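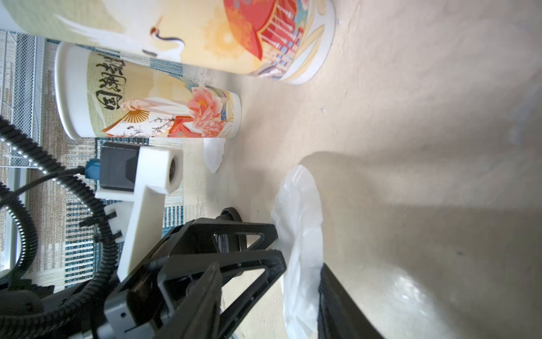 Embla Rustadからは、巻きラベルの端が浮くのは糊の量より紙の目の向きを先に疑ったほうがいい、と返事が来た。横目で取った紙は筒に沿わず、濃い糊で押さえても端から戻ってくるそうだ。前回の記録に紙の目を書いていなかったので、そこからやり直す。

2025年11月30日　作業場、室温18度

Brenance用の巻きラベル、貼りの試験の続き。

紙はRasiaの生成り。縦目と横目を同じ束から切り出した。切り出す前に端を軽く湿らせて反りを見て、目の方向を鉛筆で裏に記入。前はこれを省いたせいで、途中でどちらの紙か分からなくなった。

糊はデンプン糊。Farnlowの粉を水で溶き、弱火で透明になるまで練ってから冷まして裏ごし。鍋の底に少し焦げが出たが、その部分は使っていない。濃いまま取り分けた分と、水でのばした分の二種を用意した。のばし加減は刷毛を上げたときに糸を引かず、ぽたりと落ちるくらい。次は重さで量ること。

貼り方は従来どおり。裏全面に糊を引き、15分置いて紙を伸ばしてから筒に当てる。合わせ目は後ろ、重ね代は5ミリ。中央から外へ骨べらでならし、あて紙をして布で巻いて留める。

結果
縦目・薄い糊：合わせ目も上下の端も浮きなし。しわなし。
縦目・濃い糊：浮きはないが、合わせ目から糊がはみ出して乾いたあとに光る。拭くと紙の表面が毛羽立つ。
横目・薄い糊：上端が少し浮いた。へらで押さえ直してもまた開く。
横目・濃い糊：貼った直後はよさそうに見えたが、布を外したら合わせ目の上半分が開いていた。

Emblaの言うとおり、紙の目の影響のほうが大きい。ここで言う縦目は、巻いたときに目が筒の軸と平行になる取り方のこと。Wasilewskaの発注書では「縦」が図柄の天地の意味で使われているようなので、面付けの前に確認の連絡を入れる。取り違えると全部横目で刷り上がってしまう。

図柄の位置について。筆文字が大きく入るラベルは、筒を正面から見たときに字の左右が回り込んで読みにくくなる。平らな校正紙では気づかない。筒に仮巻きして、腕を伸ばしたくらいの距離で確認する。赤の面積が広い柄は合わせ目のずれが目立つので、継ぎは地色のところへ逃がしたい。絵柄を少し横へ送れば済むはず。

布の跡について。巻き布の織り目が紙に写ったものがひとつあった。あて紙がずれていたらしい。あて紙を筒の高さより少し大きく切り、端を軽く折って掛けておくと動かなかった。

糊の残りは瓶に移して冷蔵庫。持つのはおよそ2日と見ている。においが変わったら捨てる。6月に作った分は翌日にはもうだめだったので、夏場は都度練るほうがよい。

次回
・薄い糊の配合を重さで記録
・重ね代を狭くした場合の浮き
・ニス引きした紙でも同じ置き時間でよいか
・骨べらの先が荒れてきた。細かい紙やすりで直しておく

縦目・薄い糊の試作は棚の上段。直射日光が当たらない側に置いた。横目の分は比較用に残すので処分しないこと。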